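Skerach Community Help > Crafts, Hobbies and Odd Skills

Practice suture pad: how do I stop the thread taking over?

Posted by Maltcombe_Stitcher, Tuesday, 9.40 pm

I'm in the evening wound closure course at Ininora and we've each been told to practise at home on a rubbery pad. Fine. I've tied 112 knots so far, by my own sad tally, and my problem isn't the knots. It's everything between them. By the third stitch the thread has wandered across the pad, looped over whatever I'm holding and settled in for the night. I then pull what I believe is the tail and tighten something else entirely.

Is there a trick to it, or do I just need a smaller ego and a longer weekend? Also, is it worth paying for a better pad? Mine was $8 and feels like a cheap bath mat.

3 replies

oosthuizen_knots
Member, 336 posts

Welcome to the club. Your knots are probably fine and your housekeeping is terrible, same as mine was.

Most of it comes down to how much thread you leave lying on the pad. People pull through a hand's width, get nervous about running out and leave the rest in a big lazy arc over the work. Then they open the grasper in the middle of it all.

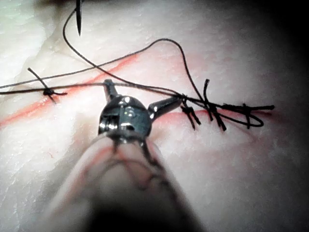
Three things to try

1. Pull the thread through until the tail is short, and I mean short enough to worry you. A long tail will find its way into the next knot. It has nothing else to do.

2. Before you open the jaws, look at what's crossing them. If there's a strand over either tip, move it first. I used to skip this and tie my instrument to the pad about once a session.

3. Park the needle somewhere you'll remember, away from the row you've finished. A needle left dangling at the end of a long thread drags slack over everything you've done, and the point is always facing the way your finger is going.

Work away from your finished knots if you can. If you're starting a second cut on the same pad, trim the ends on the first one before you go near it. I know you want to admire them. Admire them trimmed.

As for the pad, stay with the cheap one until it tears. I got most of a winter out of mine, and the colour never did recover.

skerach_regular
Member, 124 posts

Buy better thread. The bargain stuff keeps its curl from the packet and nothing will flatten it.

bathmat_surgeon
New member

Agree with the short tail advice, though I'd go easy at first. I took it to heart, cut mine down to almost nothing and spent the evening chasing a stub with the tips. There's a happy medium and I passed it at speed.

What helped me was doing only one stitch, properly, then stopping to clear the thread off to one side before the next. It's slow and dull and my rows got a lot neater. I also stopped practising in front of the hockey, which my instructor had suggested in the first week — I just hadn't cared to hear it.

Don't know about thread brands. I use whatever came with the kit.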